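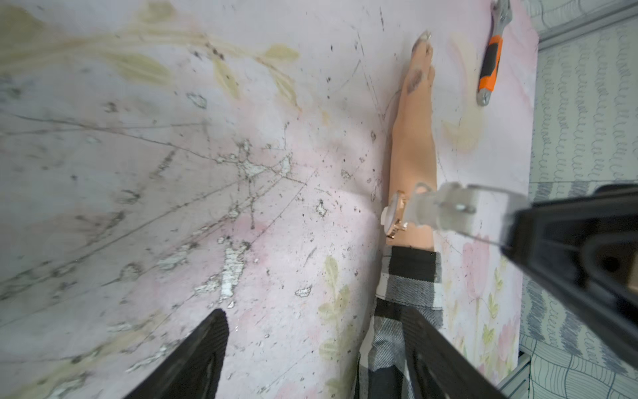

Wrist camera view, wristwatch placement, worn pink surface.

Notebook entry, February 13, 2020
Project Grunus, contact-aware grasp selection
Entered by Spyros Stan; read and countersigned by Dragica Mujić

Purpose. To determine whether the grasp selector trained on the Liltberg set can keep a hand and forearm out of its list of candidate objects when a graspable item is worn on the wrist. The June trials used bare arms only and did not address this case.

Setup. The mannequin arm was laid on the pink surface with the hand toward the far side and the plaid sleeve left on. The watch is the rose-gold one with the metal link strap. The adjustable wrench with the orange and black handle serves as the permitted target. All other parts were returned to the Turnon cabinet before the first trial. Lighting was the overhead panel only. Controller settings were carried over from the previous entry, except that the approach speed limit was lowered to 30 mm/s within the last segment of the path.

The pink surface was kept for this series at the request of Dragica Mujić. Its leaf and flower print, the dark specks and the flaking white patch near the middle all produce strong edges, and the earlier segmentation model was known to propose objects on such areas. The blue-gray patterned fabric beyond the edge was left in place for the same purpose.

Method. Each trial begins from the same hover pose. The selector receives one wrist camera image and returns a ranked list of regions with a score for each. A trial is recorded as a fault if any region touching the hand, forearm, sleeve or watch is ranked above the wrench. The gripper is then moved by hand guidance to a second pose with the fingers on either side of the forearm, and the selector is run again without any closing command. The second pose matters more to us, as one finger lies over the sleeve in the view and the clear bracket overlaps part of the arm. Closing was disabled in software for the whole series and the enable key was held by the second person.

Results. A total of 233 images were passed through the selector, counting both poses. Faults were recorded in 8 of them. All 8 came from the second pose, and in every one the region at fault was the watch. The hand was not proposed in any image. The sleeve was proposed several times with low scores, always below the wrench, and these proposals followed the check pattern and stopped at the solid black band of the cuff.

False proposals on the printed surface were fewer than expected. The leaf pattern gave none. The flaking patch gave a small region in a number of first-pose images – the scores were low and did not affect the ranking. The fabric gave none once the workspace mask was applied. Without the mask it gave a great many, and those runs are stored separately and are not included in the total.

Discussion. The watch faults appear to share one cause. When the bracket overlaps the forearm, the skin-toned region is split, and the watch is no longer joined to a body region in the segmentation output. The rule that protects worn items depends on that join. Dragica Mujić proposes that the body region be carried forward from the hover pose and held fixed until the arm is withdrawn. I agree with this in principle, but it assumes that the person does not move, and the mannequin cannot test that assumption.

An alternative is to mask the bracket and fingers using the known gripper geometry, then fill the gap before the join is computed. Xiong has a version of this mask for the older finger set. The outline of the bracket would have to be measured again, including the part around the screw.

Pending.
Bracket outline to be measured and added to the gripper model (Stan).
Fault images to be rerun with the carried-forward region (Mujić).
Repeat the series with the watch case turned to the other side of the wrist – the present series used one orientation throughout.
The enable key log for this session was signed by both of us and is filed with the safety sheets.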